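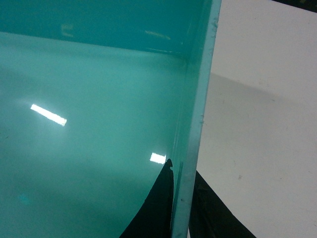 Notes for the storage talk, Hala Zein, start 10 past two

Open with the question, wait for hands: who has a bin at work that everybody throws things into and hates digging through? (There will be hands. There are always hands!)

Then Mendemham. Small parts store, 117 bins, 3,973 items on the list when we started. I loved this job - best month of my year. Say what we did first: emptied one bin, wiped it out, looked at the bottom. Don't rush this bit, people want to talk about their own bins.

Color next. Pick one color for things going out and another for things coming back, then leave it alone for a whole season. The Brerka crew picked theirs in July and still use them.

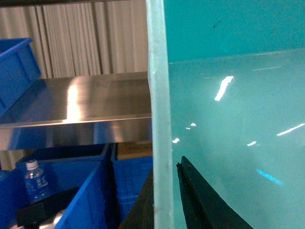
Teal panel up close, with steel shelf and blue bins to the left

Slide on shelves. Heavy bins at hip height, light ones up top. Qudah moved only 42 bins and the morning pick got so much calmer - tell the story about the tape labels here if time allows.

Dividers! My favorite part, slow down. One divider down the middle of a deep bin gives you two shallow jobs in place of one deep one. Pass the sample around, get it back before the break. 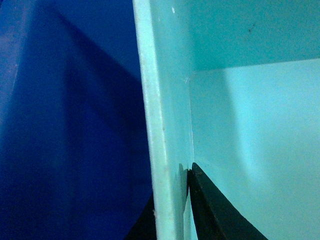 How often should a bin be emptied and wiped?
Once a month for the ones you reach into daily, twice a year for the rest.

Close with Tevance, some 3,000 small parts sorted over one long weekend. Then handouts, by the door.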